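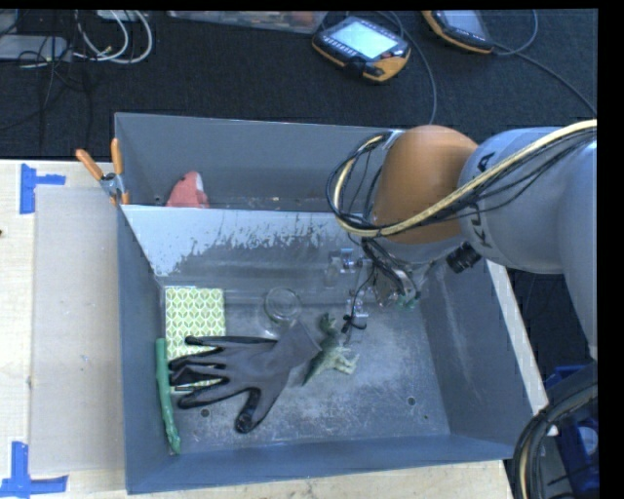

Drorkia bin-picking kit, on trial at Clendirville
Safety and function check before the Friday demo
Checked by: Vendula Štefanec
Trial unit 679, March

I've now had six days with this kit and I'm really enjoying it! Comments are under each item, with the open ones marked.

1. Bin secured to table
OK. The orange-handled spring clamp is on the left rim, where the divider meets it. I'd still like a second one on the opposite side for the long runs.
OPEN: ask Vovamton for a spare.

2. Bin surfaces
OK for use. Plenty of scratches on the front floor and the pale layer on the divider is scraped back to darker metal in patches. Ran a gloved hand along the rims, no burrs.

3. Cables and hoses on the arm
OK, with a comment. The yellow line makes a wide loop by the orange joint. I jogged the KUKA through its full reach at 30 per cent speed and nothing snagged, but the loop could be neater.
OPEN: shorten and re-tie, then repeat the jog.

4. Gripper
OK. Fingers open and close evenly, fittings snug. The thin black wire between the two fingers is tied off, please check the tie every morning.

5. Pendants
OK. E-stop tested on both. They're on the floor behind the bin at the moment and I'd much prefer a hook at waist height.
OPEN: Schnyder bracket on order.

6. Test objects
OK. A good mixed set: work glove, leafy green patterned box, clear round container, toy dinosaur. The clear one is the colour-blind spot of every system I've tried, so I was thrilled to log 83 per cent first-try picks on it. Nothing sharp or breakable to go in the bin, ever.

7. Table markings
OK. Blue tape corners on the left side are sticking well. Replace if they lift.

8. Reach zone
Not yet passed. Floor line still to be painted on the operator's side. Until then, one person at the table and one on the stop.

Result: fine for supervised running at reduced speed. Full speed after items 3 and 8 are closed. V.Š.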